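Filed under: Courts & Law, Fraud, Money
Last updated: February, 4:40 p.m.
By Khadija Salem

1/ Two former port officials in Studedon were charged this morning with taking bribes from a fuel supplier. The indictment was unsealed at 10. I've read it and will go through the main points.

2/ The supplier is Pembridge Marine Fuels. Prosecutors say it paid the two men through a consulting company called Giltum, set up by a relative of one of them. Giltum had no staff and no office.

3/ In return, the indictment says, Pembridge got its invoices paid ahead of other vendors and won two contract renewals without a bid.
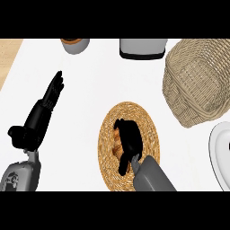 4/ Dennis Cheetham replied to ask whether the company itself is charged. It isn't. Pembridge is named as the payer, but only the two officials are defendants so far. A former sales manager has agreed to plead guilty in a separate case.

5/ The payments ran for 24 months. Most were small enough to pass as monthly fees. The money went from Giltum to an account overseas and then into an apartment, which the government now wants to seize.

6/ There are 1178 pages of exhibits. Most of it is bank records and emails. Parts of the emails are blacked out, including the name of a third person who got copies of the invoices.

7/ Both men pleaded not guilty and were released on bond. They had to turn in their passports. The lawyer for one of them, Nigel Whiteley, filed a short notice and gave no comment.
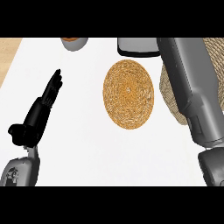 8/ From Nicanor Arriaga: "What happens to the fuel contract now? The port still has to buy from someone." The port authority says the contract stays in place while it does its own review. It gave no end date for that.

9/ Correction to post 5: the government is asking to seize the apartment and one bank account. I left out the account.

10/ The next hearing is on the bond terms. I'll add to this thread when the judge sets a trial date.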